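Plilevar releases Lalell 2, planning software for two-handed work on crowded household tables

Free update reaches all current users in March, with a new perception module and a much simpler set-up

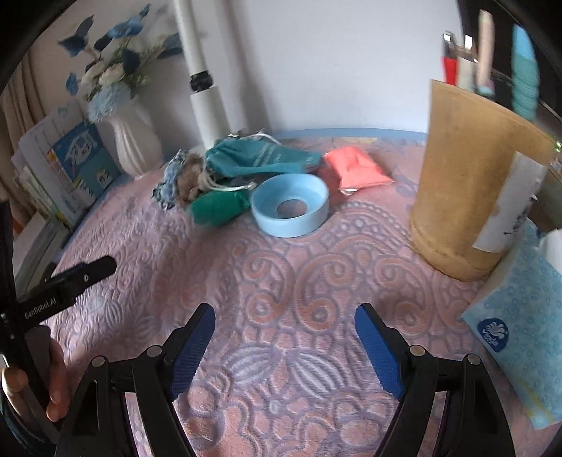 What does Lalell do that an ordinary motion planner doesn't?

It plans for both hands at once and keeps changing the plan as things move. An ordinary planner works out a path for one arm, checks it against a fixed map of the table and then carries it out. Lalell treats the two hands as a pair, decides which should reach first and which should wait, and looks at the table afresh 15 times a second so that a pouch that sags or a cord that slides doesn't spoil the whole job.

Plilevar, the maker of software for small robot arms, is very pleased to announce the second major version of Lalell, its planning and perception package. The new version has been a long while in the making, and we would like to thank everybody who sent us logs, grumbles and kind words along the way (the grumbles were often the most useful part).

Lalell began as a tool for tidy workbenches, where every part had its own tray and its own place. Our users soon wanted to take it into homes, and homes are a good deal harder. A dining table might hold a vase of artificial flowers, a stack of booklets, a soft packet of tissues and a drawstring pouch with its cord trailing across a patterned cloth, and each of those wants to be handled in its own way. Version 2 was built with that sort of table in mind from the first day.

The largest change is in perception. The new module, which we call Zuko, separates objects from the surface they are lying on even when that surface is embossed or covered in scrolls and leaves. Earlier releases had a habit of taking a raised pattern for a small object and planning a grasp on it, and we had a great many messages on the subject. Zuko was tuned on 254 table layouts gathered by our own staff, with soft, creased and half-hidden things given as much attention as the easy ones.

Grasp planning has been rewritten too. Lalell now keeps a separate set of rules for ring-shaped objects and open dishes, so that it can choose between closing on the wall and lifting from the outer edge. Cords and straps are followed along their length before anything is lifted. If the software isn't sure where a cord ends, it will ask for a second view from the other hand, and if it still isn't sure it will stop and say so in plain words on the operator's screen.

"I spent far too many evenings watching our old planner argue with a tablecloth," said Ayana Birhane, head of planning software at Plilevar. "We went back and asked what a patient person would do with a full table and two hands, and most of the time the answer was to move one thing a little, have another look and carry on – so we taught Lalell to do just that. It's slower on paper for the first few moves, and I've grown very fond of it."

Set-up should be a happier business as well. Calibrating a pair of grippers used to mean a printed chart, a steady hand and a fair bit of muttering. In version 2 the two hands calibrate against each other in 90 seconds, and the settings are saved by name so they can be called up again the next morning. Plans can be replayed step by step in the desktop viewer, with the reason for each choice written beside it, and exported as plain text for anyone who would like to use them elsewhere.

The Sjöberg edition, our long-support release for teaching labs, will get the same perception module in its next update. Lab users needn't do anything in the meantime, and their existing project files will open as before.

Lalell 2 is free to everyone with a current licence. Projects made in version 1 are converted when they are first opened, and a copy of the original is kept in the same folder. Release notes, the revised handbook and a short guided project on clearing a table can be found in the downloads area of the Plilevar website, and our support desk is open from 9 am for anyone who would like a hand getting started.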